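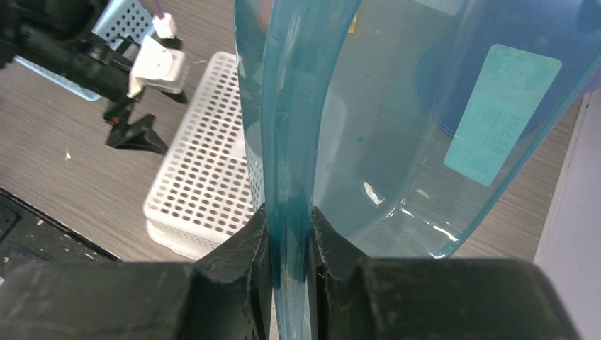
Gripper on the rim of the blue basin, second arm at upper left

Subject: Re: [bench-arms] Spending plan for the second cell
Wed 4 March

Themba Hendricks wrote:
> I have 863 left in the January budget line. Do we put it toward
> the Rorkent fingers or hold it for spare wrist cables? Moritz
> wants a number before the order closes.

Themba,

I would buy the fingers first. The black ones are scuffed on the faces, and thick rims like the one on the basin are a good part of our work. Grulluvitz quotes 8 weeks on finger sets, so an order placed late leaves us with what we have now. Cables come from Nghiêm and can be had any time.

Please plan on 2 full sets, one per cell. I would also put 100 aside for plastic baskets and tubs. They are cheap, but we should buy the same sizes for both cells or the results won't compare.

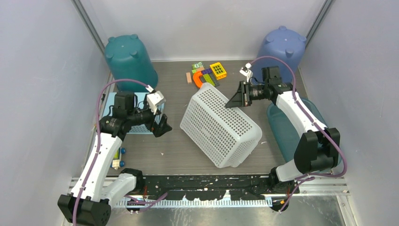 White basket on its side between the two arms

For the second cell I want the same layout: an arm at each front corner, aluminum posts, plain side walls. Please don't price the larger floor panel. Both arms have to get to a basket in the middle, and a larger floor costs more without helping with that.

Can you send me the part numbers from the last order? I only have the packing slip.

Print this message | E-mail this message
0 comments | 2 shares
This site uses cookies to remember your list settings. Accept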